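About Siltance Travel

Siltance is a tour operator based in Worley. We plan small group tours and private trips for people who want to see a place at a steady pace, with the hotels, drivers and local guides booked before they leave home. Most of our travelers come to us from someone who has been on one of our trips.

We started with one route, a 9 day loop by train and minibus that is still on our list. Today we run 47 tours. The shortest is a 5 day walking trip along the coast, and it is the one we suggest to people who have never traveled with a group before.
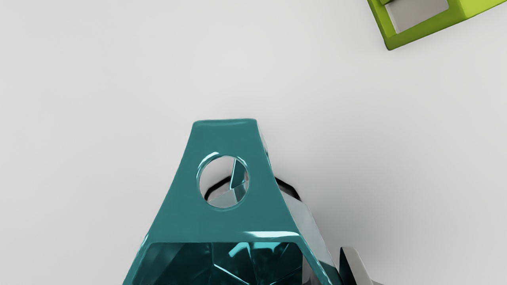 Teal, glossy finish

How we work

You can book online, by phone or at the Worley office. A travel planner is assigned to you on the first call and stays with your booking until you are home again. If you write in with a question about visas, luggage or meals, the reply comes from that same planner.

Groups are kept small. We use family-run hotels where we can, and we look at the rooms ourselves before a hotel goes into the brochure. Breakfast is always included. Lunch usually is not, as most people like to wander off and find their own.

Prices on this site are per person and cover lodging, ground transport, entrance fees and guides. Group tours start at $1,099. Flights are extra, and our planners can book those for you or leave them to you.

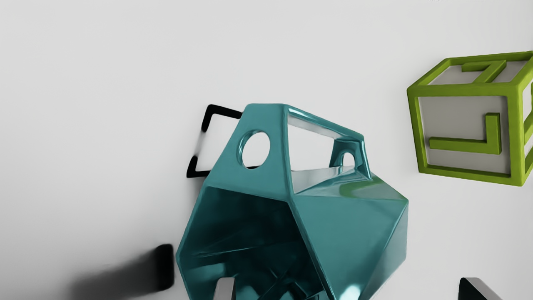

The Siltance Team
Tour Planning, Worley Office

We are a mix of former guides, hotel staff and one or two people who came from airline desks. Everyone in the office travels on at least one of our tours each year, paying attention to the dull parts - transfer times, check-in lines, how far the bus stop is from the door. Notes from those trips go straight into the next season's schedule.

New tours are planned over the winter and go on sale in March. Past travelers get the list by mail a little earlier.

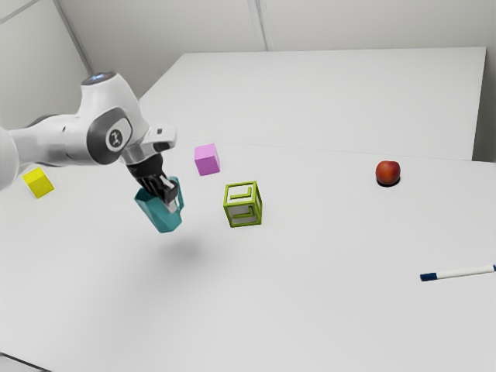
Our partners

Outside our home region we work with two local companies. Beltrán handles our buses and drivers, including airport pickups at odd hours. Rerala supplies our city guides and runs the cooking and market days. We have worked with both for many seasons, and their phone numbers are printed in your travel pack next to ours.

Private trips

Any tour on our list can be run privately for a family or a group of friends. Dates are flexible outside the summer months. Send us your plans and a rough budget, and we will write back with a route and a price. 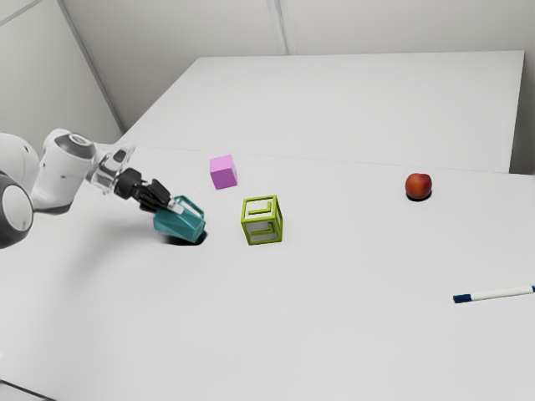 Posted by Siltance Web Desk, September 23, 2021

The Worley office is open to visitors by appointment. Printed brochures are free and can be picked up at the front counter or mailed to your home. To request one, use the contact form and include your full mailing address.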